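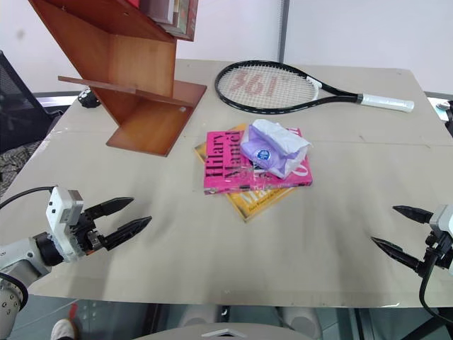 Two books stacked on the table, packet on top

Musty smell in second-hand books with plastic over the covers
Home and Garden > Cleaning and Storage
Posted 29 Oct 2025 by paddockgate
587 views

I have a lot of second-hand novels, mostly paperbacks with a few hardbacks, that have been in plastic tubs in the shed for over 18 months. We were renting in between houses and there was no room for them. We moved into our own place in Irken in April and I have only now started bringing the tubs inside.

None of them got rained on. The tubs have proper lids and the shed doesn't leak. But when I opened the first tub the smell was strong, like an old cupboard, and a few of the books have brown speckles along the top edges of the pages. I can't see any fur or anything that looks like live mould. The pages are not stuck together and the spines seem all right.

The bit I am stuck on is the plastic. A fair number of mine have clear plastic on the covers. Some came that way from a library sale, some were done at home years ago with the stick-on sort from a roll, and some just have a loose sleeve. I have read that plastic traps the damp and you should take it off. I have also read that if you pull off the stick-on sort you take the cover with it. I don't care about resale value. I want to be able to read them in bed without sneezing, and I want to put them on the same shelves as the books that have been inside the whole time.

So:

Do I have to take the plastic off to get the smell out?
Is it safe to put them with my other books once they have been aired?
Does bicarb do anything, or is that an old wives' tale?

I would like to avoid buying a machine if I can. The spare room has one window and gets the sun in the morning.

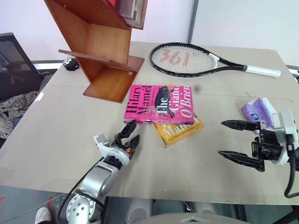 The Giant, O'Brien, with a yellow book under it

Comments on this post

paddockgate: Should have said, no smokers in the house and no pets that go in the shed. It is only the shed smell.

3rdshelfdown: Are the tubs the clip-lid kind? Did you put anything in with the books, like newspaper?

paddockgate: Clip lid, yes. Newspaper in the bottom of most of them. I thought it would help.

3rdshelfdown: It holds moisture once it has taken it up. Throw it out.

Replies

gluepot_west
Marked as most useful

I worked in the back room of a library for a long time, mending and covering, so I will start with the plastic.

There are three kinds and you treat them differently.

The first is a loose sleeve. It is usually a folded sheet with a paper backing, and the dust jacket sits inside it. Those come off. Slip the jacket flaps out, remove the whole thing, and if the paper backing smells or has gone brown, bin the sleeve and keep the jacket. You can buy new sleeves on a roll or go without. If the sleeve has been taped to the boards, cut the tape at the fold with a small blade and leave the part that is stuck to the board where it is. Trying to pick tape off the board will lift the cloth or paper.

The second is stick-on film put straight on a paperback cover. Leave it alone. It was never meant to come off, and after a few years the glue is stronger than the print. You will get strips of white where the colour used to be. If one corner has already lifted and there is dirt under it, trim the loose part with sharp scissors and press the rest down with the back of a spoon. Do not use a hairdryer. I know people recommend it. It can work on new film and it makes a mess of old film, which shrinks and wrinkles and takes the cover with it.

The third is film that looks stuck on but is only stuck on the inside, where it folds over. Run a fingernail across the front. If the plastic slides a little against the cover it is this kind. You can slit it along the inside fold and take it off whole if you want to, though in most cases I would wipe it and move on.

For the smell, the plastic matters much less than you have been told. The smell is in the paper. The cover is two pieces of card and there are hundreds of pages between them, and air gets into the pages from the three open edges, not through the cover. So a stuck-on cover will not stop you airing the book.

What I would do, in order:

Throw out the newspaper. Wash the tubs with warm water and dishwashing liquid and dry them in full sun for a day. Leave them off the list for storing books unless you have to.

Sort the books outside on a dry day. Anything with fuzzy growth, or a slimy feel, goes in a bag on its own, tied up. It sounds like you have none of those. Brown speckles along the page edges are foxing. They are a stain and you will not get them out. They don't mean the book is alive with mould.

Brush the edges. Hold the book shut, firmly, and brush away from the spine along the top, side and bottom with a soft dry paintbrush. A vacuum with the brush head on low is good too if you keep the book shut. Wear a dust mask, and do it outside.

Wipe the plastic. A barely damp cloth, then a dry one straight after. Plain water will do. If it is tacky from old price stickers, a dab of eucalyptus oil on a cloth lifts the gum. Keep the oil off bare paper and off any edge where it could creep under.

Stand the books up, fanned open, in the spare room. They should be on their tails with the covers apart like a half-open door. Window open when it is dry outside, shut when it is raining or at night. A plain pedestal fan on low, pointed at the wall and not at the books. Turn them upside down every couple of days. Keep them out of the direct morning sun, which fades spines quickly, pinks and reds first, and makes the pages cockle.

Give them two weeks and smell one. Most will be fine to shelve. The stubborn ones go on to the bicarb.

On bicarb, yes, it does something, slowly. Put the book upright in a clean dry tub, with an open bowl of bicarb beside it, lid on, for a fortnight. Don't sprinkle it in the pages. It is gritty, it gets down into the gutter and you will be finding it for years. Charcoal does the same job and in my experience does it faster. Unscented cat litter is a fair substitute.

As for putting them with your other books, once they are dry and you can only smell them with your nose in the page, they are safe to shelve. Leave a finger's width behind them so air can move, and don't shelve them hard up against an outside wall.

paddockgate
Thank you, very clear. I did the fingernail test on a few. The Mantel ones are mixed up with my sleeve ones so I will go through that pile first. Is there any point in doing anything about the speckles, or do I just live with them?

gluepot_west
Live with them. Some people sand the edges of the block with very fine paper. It does work on hardbacks that are worth nothing, but it leaves the edge slightly furry and it picks up dirt faster afterwards.

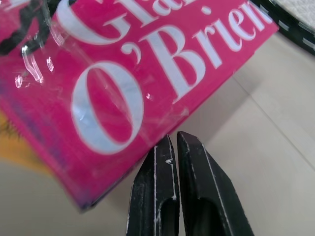 Clear plastic over a pink cover, catching the light

koval_st_corner

I don't agree about not buying a machine. I had the same problem after we stored things under the house in Koval. I aired mine for weeks with the window open and all I was doing was letting more damp in, as it was a wet spring. In the end I bought a small Skolleck dehumidifier for $119 and shut the door on it. The smell was mostly gone in eight days.

If you do go that way, don't run it flat out. Paper that dries too quickly curls, and the glue in older paperbacks goes brittle and drops pages. I set mine to the middle and let it cycle. Empty the tank before you go to bed.

Before you spend anything, get one of the little humidity gauges from the hardware shop. They are cheap. If the spare room sits in the fifties you don't need a machine and the reply above is all you need. If it sits up near seventy, no amount of fanning pages is going to get you there.

Also check the shed. Ours smelled because the floor was bare concrete straight on the ground, and it drew moisture up into anything sitting on it. If you are going to keep anything else out there, put it up on a pallet.

3rdshelfdown
Seconding the gauge. Put it on the floor in the corner for a day, then on the shelf for a day. The numbers can be a fair way apart.

grumavov_road

Freezer. Put them in zip bags, squeeze the air out, leave them in the chest freezer for a few days. Kills everything.

gluepot_west
Freezing is for insects. It will stop mould growing while it is in there but does not kill it reliably, and it does nothing for a smell. If you have silverfish or booklice as well then it is worth doing. Bag them, freeze them, and let them come back to room temperature before you open the bag, or you will get condensation all over the pages.

grumavov_road
Fair enough, mine had silverfish so that is probably why I thought it worked. I would still do it for anything that has been in a shed.

paddockgate

Update for anyone who finds this with the same problem. Bought a gauge. The spare room is at 54 with the window shut and goes up past 60 if I leave it open overnight, so I have been opening it from mid-morning until the afternoon and closing it before dinner. No machine so far.

The library sale ones with loose sleeves were the worst, and on those it was the paper backing in the sleeve that smelled more than the book did. I have thrown those backings away. The ones with stick-on plastic I have wiped and left as they are. The fat paperbacks with the cheap greyish paper are slow, and I have put them in a clean tub with charcoal.

I am going to do the tubs one at a time from here, as there isn't floor space for more. Will leave this open until I have got through the second one.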